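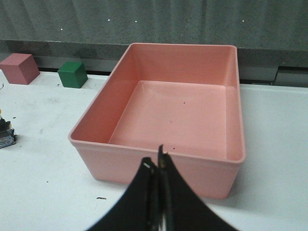 What do you get to see at a robotics open day if you aren't in the business? Mostly slow, careful work on small jobs, and people who will answer almost anything you ask while it goes on.

I went to the one at Mavano in March. A neighbor had passed along a flyer, and it said the shop floor would be open to anyone who signed up ahead of time. I put my name down for the 13-person afternoon group and drove over after lunch. The parking lot is shared with a tile warehouse, and the sign for Mavano is on the side of the building that you can't see from the road, so I went past it and had to turn back at the light.

Inside they gave us stick-on name tags and a sheet with the schedule. Our guide was Wichai Bunnag, who has been with the company for 14 years. He started out fixing conveyor motors and moved over to the arm group when it was set up. He talks quietly, and the compressor in the next room was loud, so we all ended up standing closer to him than people usually do on a tour.

The first stop was a packing cell behind a clear fence. It was switched off for the day. Wichai explained what it does, which is put trays into cartons for a customer he didn't name, and he showed us where the light curtain is. I would have liked to see it move. One man asked how fast it runs, and Wichai said the better question was how often it stops. He spent the next while on that. Cartons that arrive with a flap bent the wrong way are a big part of it.

After that we went into the demonstration room, and that was the part I had come for. The job there was sorting. There was a plastic bin on a white table, a sort of salmon pink, with a couple of solid cubes sitting on the table near the back of it, one a dusty pink and one green. The idea is that the gripper picks up a cube, carries it to the bin and lets go. I had expected something with more parts to it. Nipon Onsri, who was running the room, said they use cubes because everybody in the building can agree on what a cube is. Before that they used a box of mixed hardware, and people spent more time arguing over the hardware than working on the arm.

The gripper is black and has two fingers. I asked Nipon how it knows how hard to squeeze. He said that on this job it hardly has to, because a solid cube doesn't care, and that the trouble starts with things like bread rolls and bags of salad. They have a separate project for soft items called Drasinell. We didn't get to see it. He did pass around one of the old finger pads from it so we could feel how much it gives - quite a lot, a bit like the heel of a running shoe.

There is a small camera down near the gripper, and I hadn't thought much before about why you would put one there. Nipon's explanation was that a camera up on the ceiling gets a good view of the table right until the moment the arm moves in over it. Then the arm is in the way. Down at the wrist, the camera goes where the work goes. The price is that the rim of the bin can fill up a lot of the view when the gripper comes in low, so how it approaches the bin matters. They have spent a long time on the approach. He said bins look easy and that the walls are the problem, and I believe him, having scraped my knuckles on enough toolboxes.

The woman next to me asked if the color of the bin was important. Nipon said less than it used to be. With their older software they had to pick bins and cubes that were well apart in color, and the lighting had to be the same every day. The newer version, which they call Wisberg, is supposed to put up with more. He said "supposed to" himself, so I'm only repeating it.

Their log for the sorting job had reached 714 tries when we were there. I asked what share of those were good ones and he said it depended on which month you started from, and then he laughed and said the recent months were better. I took that as a fair answer. He also said they keep the bad tries on purpose and look at them more than the good ones.

A few people asked about jobs, meaning whether machines like this would take them. Wichai answered that one. He said the packing cell had changed what two of the people on that line do all day, and that both still work there. He didn't make any promises past that. I thought the question deserved more time than it got, but the evening group was due in and we had to clear the room.

We finished in the break room with coffee and some very good sesame cookies. I talked for a bit with a retired machinist who had come up from Thaweesak and who knew a lot more than I did. His opinion was that the arm itself was fine and that all the hard work was in the fingers. He wanted to know what the pads cost and how many hours they last. I didn't hear whether he found out.

A few practical things if you want to go. You have to sign up ahead, and they do check the list. Wear closed shoes. There are no chairs in the demonstration room, and we were standing in there for most of an hour, so ask at the desk if you need one - they brought out a stool for a man in our group right away. Children are allowed in the demonstration room but have to stay out of the area with the packing cell. Parking is free, on the left side of the lot only. The tile people want the right side kept open for their trucks.

Nipon said the next open day will probably include the soft items project. I've asked to be put on the mailing list.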